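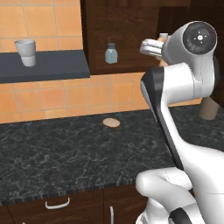 Kitchen counter, towards the back wall.

Bindery notebook, October, Anuvcombe
Paste, batch nine

Batch eight went off. It had been in the fridge under a lid with the date on it and it still smelt like a pond by the time I wanted it. Binned. I have gone back to the Savov wheat starch, which is dearer than the stuff from the wholesaler and comes in a bag that cannot be opened without a small snowfall.

One part starch to five of water this time, soaked for an hour first. Pan and contents weighed 1,042 g going on and 843 g coming off, so it lost a good deal more to steam than batch eight did. I stirred the whole way, figure of eight, wooden spoon. It went glassy just after 11.20, and I carried on for another ten minutes out of superstition.

Sieved twice once cold. The first pass always looks like failure. After the second it was smooth, a bit stiff, and took a spoonful of water before it would brush out.

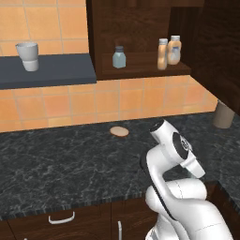 Wall shelf with the white cup; bottles in the open cupboard.

Tried it on the parish ledgers, or on the offcuts from them at any rate. Three strips of repair tissue on the rag paper, three on the later machine-made stuff that has the strength of a biscuit. Between blotters, under the Harju press, screwed down to the usual pencil mark.

Rag paper: all three flat, edges gone to nothing, very pleased with myself.

Biscuit paper: two cockled, one tide line you could navigate by. Too wet, obviously. I wrote the same thing against batch six and then ignored it. Next go, brush out on glass, let it sit a minute, then lift the tissue off with tweezers.
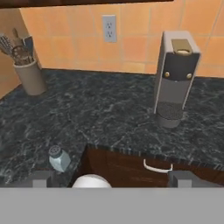 2 min read

Job total so far: 300 leaves mended out of more than 2,000. I have stopped dividing one by the other.

The Steron damp meter gave two readings for the same board within a minute, and they did not agree. Changed the battery. Now it gives a third. Going by the back of my hand until it has had a think.

To do:
Cut more tissue, narrow, along the grain
New blotters (the present lot are mostly paste)
Half batches only from now on
Ask whether the ledger with the green spine wants its old boards back — the left one is two-thirds woodworm

Leftover paste in the small jar, top shelf of the fridge. It is not custard.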